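Black ceiling in a hired room – repaint or leave?

Jusineck
Posted Thursday, 18:40

Good evening all. My English is not perfect, so please be patient. We rent a big open room with white wall panels, a black ceiling and bright rectangular light panels. My colleague Florian Lebrun wants to paint the ceiling white before July. I like it dark. The owner allows both, but he asks 1683 for the work and I find this a lot of money.

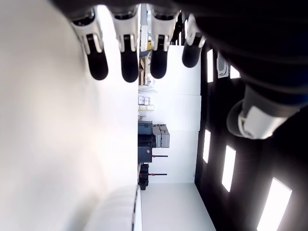
Does a black ceiling make a room feel lower?
It depends mostly on the walls. With white walls and strong lights the eye stays lower down, and many people forget the ceiling.

Stasiv
Posted Thursday, 19:05

I must disagree a little. We had black for 3 years and in winter everybody complained that it was gloomy, also with all lamps on. White gives you back the light which goes up. For me the price is fair if it includes two coats.

Gikotine
Posted Thursday, 19:22

Stasiv, your room had brown walls, I remember your old thread! With white panels it is another story. A dark ceiling also hides dust and marks near the air conditioning. I would keep it and spend nearly 1000 on good shelves, then the cases do not have to stand against the wall.

Jusineck
Posted Thursday, 20:10

Thank you both. The price is for two coats, yes, but not for covering the floor. I looked again with the lights on and the white wall is already very bright next to the dark part. Florian still says cave. I say theatre – we will not agree this week. 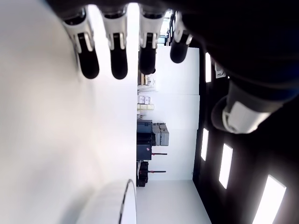 Related threads in Walls and Ceilings

Cleaning the seams between wall panels (Listitstead)
Matt or satin for a ceiling with many lights (Gikotine)
Pale grey floor, which mat does not slip (Stasiv)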